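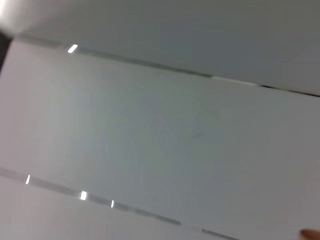

Freikirchlicher Verband Otham legt Entwurf für neue Gemeindeordnung vor

Lesezeit: 4 Minuten

2018-10-07 - Die Leitung des Freikirchlichen Verbands Otham hat den Entwurf einer neuen Gemeindeordnung an alle Mitgliedsgemeinden verschickt. Der Text regelt, wie Gemeinden künftig zusammengelegt werden können, wer über Gebäude und Rücklagen entscheidet und unter welchen Bedingungen Laien mit der Leitung von Gottesdiensten beauftragt werden. Abgestimmt wird auf der nächsten ordentlichen Synode.

Dem Verband gehören derzeit 108 Gemeinden an. Die geltende Ordnung stammt aus einer Zeit, in der fast jede von ihnen eine eigene Pfarrstelle hatte. Inzwischen teilen sich viele Gemeinden eine Stelle, einige werden seit Jahren vertretungsweise betreut. Für solche Fälle enthält die alte Ordnung keine Bestimmungen, so dass die Verbandsleitung bisher jeweils einzeln entscheiden musste.

„Wir haben in den vergangenen Jahren zu viele Ausnahmen genehmigt“, sagt Inger Lykkegaard, Präses des Verbands. „Eine Gemeinde soll vorher wissen, was sie darf und wen sie fragen muss. Das steht jetzt im Entwurf, und darüber kann die Synode beschließen.“

Drei Formen der Zusammenarbeit

Der Entwurf unterscheidet zwischen Nachbarschaft, Verbund und Fusion. In einer Nachbarschaft bleiben die Gemeinden rechtlich und finanziell selbstständig, stimmen aber ihre Gottesdienstpläne ab und vertreten sich gegenseitig bei Taufen, Trauungen und Beerdigungen. Ein Verbund hat einen gemeinsamen Ältestenrat und einen gemeinsamen Haushalt. Bei einer Fusion entsteht eine neue Gemeinde, die auch das Vermögen ihrer Vorgängerinnen übernimmt.

Eine Fusion setzt voraus, dass jede beteiligte Gemeindeversammlung mit Zweidrittelmehrheit zustimmt. Die Verbandsleitung kann Gespräche anregen, eine Fusion aber nicht anordnen. An diesem Punkt weicht der Entwurf von einer früheren Fassung ab, die der Leitung bei Gemeinden mit weniger als 200 Mitgliedern ein eigenes Antragsrecht eingeräumt hätte. Nach Einwänden aus mehreren Regionen wurde der Passus gestrichen.

Teun Timmermans, Ältester der Gemeinde Robichaud, hatte sich gegen die frühere Fassung ausgesprochen. „Eine kleine Gemeinde ist nicht automatisch eine schwache Gemeinde“, sagt er. „Wir sind mit der neuen Formulierung einverstanden. Offen ist für uns noch, was mit den Gebäuden geschieht.“

Gebäude und Rücklagen

Für Kirchen und Gemeindehäuser, die nach einer Fusion nicht mehr gebraucht werden, sieht der Entwurf eine Wartefrist von einem Jahr vor. In dieser Zeit darf das Gebäude nicht verkauft werden. Andere christliche Gemeinden am Ort können sich in dieser Frist um eine Übernahme oder Mitnutzung bewerben. Kommt es danach zum Verkauf, verbleibt der Erlös zur Hälfte bei der neuen Gemeinde, die andere Hälfte fließt in den gemeinsamen Baufonds des Verbands.

Zweckgebundene Spenden sind davon ausgenommen. Sie müssen weiterhin so verwendet werden, wie es beim Eingang festgelegt wurde. Ist das nicht mehr möglich, entscheidet die Gemeindeversammlung über einen vergleichbaren Zweck und informiert die Spender, soweit sie noch zu erreichen sind.

Beauftragung von Laien

Neu gefasst ist auch der Abschnitt über den Predigtdienst. Wer ohne Theologiestudium regelmäßig Gottesdienste leiten möchte, absolviert künftig einen Kurs mit 9 Modulen am Bildungshaus Talleo. Danach spricht die Verbandsleitung eine Beauftragung aus, die auf sechs Jahre befristet ist und verlängert werden kann. Bereits erteilte Beauftragungen bleiben gültig.

Troels Ketilsson leitet den Kurs in Talleo. Nach seinen Angaben liegen die Schwerpunkte auf Bibelauslegung, Liturgie und Seelsorge; ein Modul befasst sich mit Trauerfeiern. Die Unterrichtszeiten seien so gelegt, dass auch Berufstätige teilnehmen könnten. Kursgebühren und Unterkunft trägt der Verband, die Fahrtkosten übernimmt die entsendende Gemeinde.

Weiteres Verfahren

Dem Entwurf ging eine schriftliche Befragung voraus, die im August abgeschlossen wurde. Dabei gingen 357 Stellungnahmen von Gemeinden und Einzelpersonen ein. Eine Zusammenfassung liegt den Versandunterlagen bei. Die meisten Anmerkungen betrafen den Umgang mit Gebäuden - am zweithäufigsten wurde die Besetzung der Ältestenräte genannt.

Änderungsanträge können von Gemeindeversammlungen und von Synodalen gestellt werden. Sie sind schriftlich und mit Begründung bei der Geschäftsstelle einzureichen. Der Rechtsausschuss unter Vorsitz von Valdemar Brøndum prüft die Anträge und gibt der Synode zu jedem eine Empfehlung. Nimmt die Synode die Ordnung an, tritt sie zum Beginn des folgenden Kirchenjahres in Kraft.

Ansprechpartnerin für Rückfragen der Presse ist Heiðrún Lykkegaard, Geschäftsstelle des Freikirchlichen Verbands Otham. Der vollständige Entwurf wird auf Anfrage zugesandt.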